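搬家

宋泽宇是一月最后一天接到电话的。对方说她叫梅维斯·哈达德，从前住在他父亲楼下，问他什么时候来收拾屋子。他说周末吧。电话那头停了一会儿，说最好早一点，水管在响。

父亲去世以后，那套房子空了半年。泽宇每个月照交物业费，没有回去过。他在凯贾奇仓储公司做调度，手下管着6辆车，天天替别人搬东西，自己家里的事一直拖着。

他请了假，第二天早上坐车过去。钥匙有点涩，门推开一半被什么顶住了，他侧着身子挤进去，看见是一捆旧报纸倒在门后。屋里一股纸和药膏的味道。厨房的水管果然在响，隔一会儿咚一声，像有人在墙里放下一只碗。

他先关了总阀，然后坐在父亲那把椅子上，不知道从哪里动手。

父亲做了一辈子修表匠。店开在唐伍德街，后来房租涨了，就把工作台搬回家里，接一点熟人的活。台子靠窗，上面一排小抽屉，每个抽屉贴着白胶布，写着里面的东西：游丝，表把，秒针，不能用的秒针。泽宇小时候问过，不能用的为什么还留着。父亲说，放着吧。

他从抽屉开始收。收到第三排，门外有人敲门，是哈达德太太，端着一盘切好的橙子。她七十多了，头发剪得很短，说话快。

“你瘦了。”她说。

泽宇想不起她什么时候见过自己胖的样子，只好说谢谢。

她在门口站着，往里看了看，说：“有块表是雷金纳德的。他来问过两回，我没有钥匙，他也就算了。”

“哪个雷金纳德？”

“巴蒂斯特。卖伞的那个。你爸跟他每天下午去公园走路，走了十来年。”

泽宇不知道父亲每天下午去公园。他印象里的父亲是不出门的，低着头，右眼夹着放大镜，背对着房门。母亲走后更是这样。他打电话回去，总是响一声就接，他就以为父亲一直坐在电话旁边。

“他现在还去吗？”

“去。下午三点，从南门进。你顺着树底下那条路走，能碰着。”
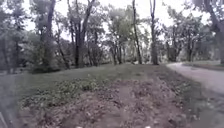 巴蒂斯特的表

表在最下面一个抽屉里，用牛皮纸信封装着。信封上是父亲的字：巴蒂斯特，斯特尔特马德牌，走慢，换发条，500。后面那个数字划掉了，改成235。再后面又划掉了，什么也没写。

泽宇把表倒在手心里。钢壳，表蒙上有一道划痕，表带是后配的，颜色不对。他上了几圈弦，贴在耳边听，表走起来了。他从小听这种声音，听得出来走得稳不稳。这一块是稳的。

他翻父亲的账本，想看看这活算没算完。账本是硬皮的，一年一本，记得很细，连一节电池也记。巴蒂斯特的名字在里面出现了许多次，后面大多没有钱数，有时写着“伞一把”，有时写“面”，有一次写的是“陪去医院”。泽宇看了看日期，是七月。那个月他在外地培训，给父亲打过两次电话，父亲都说挺好。

他把账本合上，放进要留的箱子里。

中午他吃了橙子和一包饼干，给岛田春人打电话，问下周能不能借一辆小车。春人是他的同事，管排班。春人说可以，又问他东西多不多。

“不多。”泽宇说，“一张台子，几个箱子。”

“台子多重？”

泽宇走过去抬了抬台子的一角，没抬动。“得两个人。”

“那我跟你去。”春人说，“别叫莫蒂默，他上回把人家冰箱门磕了。”

莫蒂默·博阿滕听说以后还是要来，说冰箱那回是楼梯的问题。泽宇说来吧，管饭。

两点半，他把信封揣进大衣口袋，锁了门下楼。经过哈达德太太门口，里面在放广播，讲的是天气。他想敲门问问巴蒂斯特长什么样，又觉得卖伞的人大概会带伞。

南门外有个卖栗子的，他买了一包，边走边剥。他很久没有在这个钟点走在外面了。平时这时候电话最多，司机找不到门牌，客户嫌来得晚，他两只耳朵轮着听。现在手机在口袋里，一次也没响。

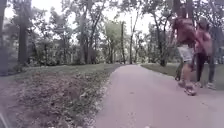
泽宇走得慢，心里在想见了面怎么开口。说我是宋师傅的儿子，还是先把表拿出来。他跟父亲的朋友没有打过交道，也不知道他们之间怎么称呼。路是浅灰色的，往前渐渐收窄，微微向右弯进树里，尽头只剩一小块亮。有两个人并排走在路的右边，个子高的那个上身穿深红色，下面是短裤，露着小腿。泽宇看了一眼他们的步子，想父亲和巴蒂斯特大概也是这样走的，一个高一点，一个矮一点，谁也不用等谁。他不知道父亲走哪一边。

他在一张长椅上坐下来。栗子剥了一半，一个老人走过去，又退回来，胳膊上挂着一把黑伞。

“你坐的姿势像老宋。”老人说。

泽宇站起来，把栗子壳攥在手里，说：“我是他儿子。”

“我知道，他给我看过照片。坐。”

两个人坐下来。老人个子很大，手也大，伞横放在膝盖上。泽宇把信封掏出来递给他。老人没有拆，先看上面的字，看了半天。

“他跟我要五百，”老人说，“我说你抢钱。他就说二百三十五。我问他这三十五是哪里来的，他说发条的钱。”

“后来呢？”

“后来我说发条的钱我出，手工算请我的。他不肯，我们吵了一路，从南门吵到水塘。第二天他说不要了，修好就给我。”老人把信封翻过来，又翻过去，“再后来他就没怎么下楼了。”

泽宇说表走得挺准，他上午听过了。

“你也会？”

“不会。就会听。”

老人点点头，把表取出来戴上，表带扣到最后一个眼，还是紧。他没有说什么，把袖子拉下来盖住。

泽宇问父亲在路上都说些什么。老人想了想，说不怎么说，主要是走。有时候说表，有时候说希利茨那家面馆换了厨子，汤淡了。有一年夏天他说过要学游泳，买了泳裤，没去。

“他还说你公司新买了车，”老人说，“说你管好几辆。”

“6辆。”

“他说八辆。”

泽宇笑了一下，把剩下的栗子递过去。老人抓了几颗，放进上衣口袋，说牙不行，带回去给哈达德，她爱吃，别说是他给的。

“您跟哈达德太太熟？”

“不熟。”老人说，“她嫌我在楼道里抖伞。”

他们又坐了一会儿。老人问房子打算怎么办，泽宇说可能租出去，台子他想自己留着。老人问放在哪里，泽宇说还没想好，他住的地方小，窗户朝北。

“朝北好，”老人说，“修表就要朝北的，光不晃。你爸那个窗户朝西，一到下午就没法干活，他才出来走路的。”

泽宇没有接话。他在那间屋子里住了十八年，知道下午的太阳照在床单上是什么样子，没有想过这件事。

老人撑着伞站起来，说他还要走到水塘再折回来，一圈下来腿才不疼。泽宇也站起来，问能不能一起走。

“你走里边。”老人说，“你爸走外边，他嫌我挡他的路。”

水塘没有多远。老人走得比他想的快，泽宇迈了几大步才跟上。路上老人看了三次表，头一次大概是真想知道时间。

回到楼里天已经暗了。泽宇把栗子放在哈达德太太门口的盘子里，那盘子他洗过了，橙子皮另外装了袋。他敲了两下门，没等人开就上了楼。

水管的事他问了物业，说要换一截，699，明天来人。他说行，又问能不能早上来，他下午有事。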